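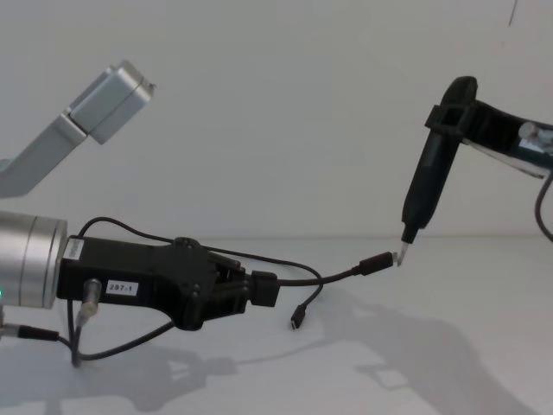 24th November, by Elikem Ackah
3 min read

Cable day. The drawer marked CABLES (GOOD) has been merged with the drawer marked CABLES, and the second one won. I have spent the morning on USB leads and would like it recorded as work.

Most of today went on the split ones, a USB plug at one end and two tails at the other, one longer than the other. The short tail on ours is micro-USB. It hangs down and catches on whatever you put under it, so when you lay one out, hold the big connector and get the long tail clear first. I did it the other way round for the first few and made a very fair bird's nest.

The white table is good for this. Black cable on the gray bench disappears, and I have the missing adapter from August to prove it, or would if I could find it.

Kollia sent 46 leads on the last order and the packing slip says 1000, so either somebody at their end has a sense of humor or we are owed a crate. I've written to them. Korletey want theirs back by the end of the month, bagged singly, no tape on the plugs. They were firm about the tape.

Bin 647 is now split leads only. Please don't put the Terent chargers in it. They look the same until you need one.

Tried winding round two fingers versus round the hand. Two fingers gives a smaller coil and a kink near the connector. Round the hand, then a loose tie, is what I'm going with for the Nadunance box.

Still to do: labels, the ones with no ends, and asking who bought 4000 cable ties in the wrong size. I have a feeling it was me.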